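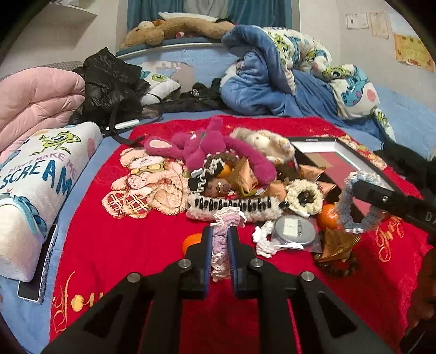

4 April 2023

Bedroom set, day 3. Notes from the clutter sort on the bed. Writing this fast before pack up so excuse the spelling.

Soft things today. Scrunchies, hair ties, plush, plus the odd hard thing thrown in so it isn't all fluff. Base layer is the red plush blanket with the teddy bear print, over the light blue sheet. Keep that combo for the rest of the week please. The plain grey throw from the Sjöberg bundle goes back in the cupboard, it slid off the mattress every time anyone leaned on it.

Re the red blanket - good: heavy, stays put, small things don't roll. Bad: deep pile. The dark brown hair tie sinks right in and you lose the edges of it. Also sheds. Red fuzz on everything by lunch, including the oranges, which got a rinse. Lint roller is in the top drawer with the spare sheets. It's down to the last few layers, put a new one on the Lerham order.

Scrunchies. Writing down which is which because the old list just said "scrunchie, scrunchie, hair thing":
lilac ruffled, cream-pink edging
pale blue, whitish along the edge, holds a nice open loop
black with the wavy white trim
dark brown ruffled, the sinker
Old list is in the bin. If you add one to the box, write the colour AND the trim.

The lilac is the best of them to handle. Lots of fabric, bunches up nicely wherever you take hold of it, springs back when you put it down. The pale blue keeps its ring shape so you can hang it off something. Black one is a bit tired, elastic going I think. Still usable. Don't stretch it to test it, that's how we lost the velvet one in October.

Plush. Magenta long-limbed one and the cream and grey one. The magenta is a pain to store, arms and legs end up through everything, came out of the tub this morning with a hair tie round one ankle. Tried it three ways:

a) folded in half, limbs tucked under. Unfolds itself in a minute or so.
b) limbs knotted loosely. Works but leaves creases in the pile and looks mean. Not doing that again.
c) own pillowcase, top rolled over. Winner.

The cream and grey one is no trouble at all, goes on its side in the tub and stays there. Small tag seam on the back is starting to lift, needs two or three stitches. Sewing kit is in the Eltetti tin (the blue tin, not the biscuit one).

Picture frame, black border with white inside edge. Nice weight, but keep it flat on the blanket. Stood it up against the pillow once and it went face down straight away. Wrap in the tea towel for storage, not in with the plush. Corner has snagged the sheet once alredy.

Oranges: three, kitchen bowl. Swap every couple of days. Do not put them away in the tub overnight. You know why.

Sort order. Went back and forth on this all morning. Started with everything in one heap in the middle, biggest at the back, hair ties half under the plush. Then cleared from the top down. Slow, but you don't pull the whole pile over. The other way - small stuff first - sounds quicker and isn't, every time you tug a scrunchie out from under the magenta one the whole lot shifts and something goes over the side. Timed both on the kitchen timer:

top down, 195 seconds
small stuff first, 467 seconds

The second one includes getting down on the floor to fish the black scrunchie out from behind the bed leg, so not a fair fight, but that's sort of the point. One go each, don't quote me. Want to run both again tomorrow with someone else's hands on it before we settle.

Where things go, as of this arvo:
hair things - the shallow Riris tray, flat, not stacked
plush - big tub, magenta in its pillowcase
frame - tea towel, shelf, lying down
oranges - kitchen
blanket - shaken outside, folded in 3, print side in

Print side in matters. The gold lettering is catching a bit where it's been folded outward, can feel it going rough under the thumb. Wash cold if it has to be washed, no dryer. I'd sooner just shake it.

Sheet is fine for another day. Light blue shows every bit of red fuzz, though, so roll it before you lay the blanket back on, else you're just pressing the fluff in. Tried the darker sheet for ten minutes at the start of the day and the whole bed went gloomy. Back to blue.

Light: curtain side of the bed is okay until mid afternoon, then the near right corner goes properly dark and the colours go with it. Brown and black hair ties look identical down there. Either finish the hair things before 2 or bring the lamp over from the desk. The lamp lead is short, needs the extension, and the extension is currently running the kettle. Buy another one.

My back is not happy with bed height. Kneeling on the folded grey throw helped (so don't put it too far back in that cupboard). Maybe raise the mattress on the spare base? Would need to check it doesn't wobble.

To do
- lint roller, extension lead
- stitch the seam on the cream and grey plush
- label the Riris tray, masking tape is fine
- find a smaller pillowcase, current one is a good one off the actual linen shelf, sorry
- new elastic for the black scrunchie or retire it
- rerun both sort orders, same heap, same start

Tomorrow: same bed, same blanket, add the socks. Odd ones only, the pairs are still drying on the rack. If the socks turn out too much like the hair ties in the pile, pull the dark ones and leave the stripey.

Kettle was left on the bedroom floor, have moved it back.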